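Chapter 4
Setting Up a Single-Arm Kitchen Cell

Chapter 3 dealt with arms that work in open space. Most service cells are tighter than that. The arm stands at a counter, the things it handles are kept in cabinets, and the gripper has to go into a recess and come out again without touching the sides. This chapter follows the setup of one such cell, the Taltness counter cell, from the first joint check to the first full pick.

The cell was laid out by Soudabeh Asadi and is looked after by Barrett Tillman, whose service notes are quoted in Section 4.2. It has one arm and one gripper with two fingers. The planning software is Zimitach. Every reach is run in simulation before the arm is powered, and again after any repair that moves the base, the wrist or the tool.

By the end of the chapter you should be able to:

set the joint zeros and check them against the model
enter the tool length and the finger opening
place keep-out zones on cabinet sides and shelf lips
test a reach in simulation and correct it
decide when a cell must be set up again after repair

4.1 Checking the reach before power-up

Errors in a cell like this usually come from the tool length. When Tillman replaced the gripper in May, the new fingers were longer than the old ones, and the model still held the old value. The joint zeros were correct. The arm stopped where it was told to stop, and the fingertips went 4 mm too far.

To find an error of this kind, load the cell model, open the gripper, and step the arm toward the object at low speed. Stop at the mouth of the recess. Look at three clearances in turn: finger to object, finger to side wall, and wrist to front lip. The last is the one most often missed, as the wrist is wider than the fingers and comes in lower.
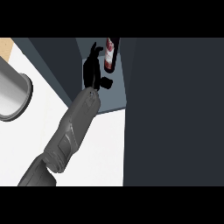

Figure 4.1 Simulated reach into a cabinet recess, with the open gripper beside the red-and-white object.

If any clearance is less than the limit in Table 4.2, back the arm out along the same path. Correct the tool length first, then repeat the step test. Do not move the keep-out zones to make a bad reach pass.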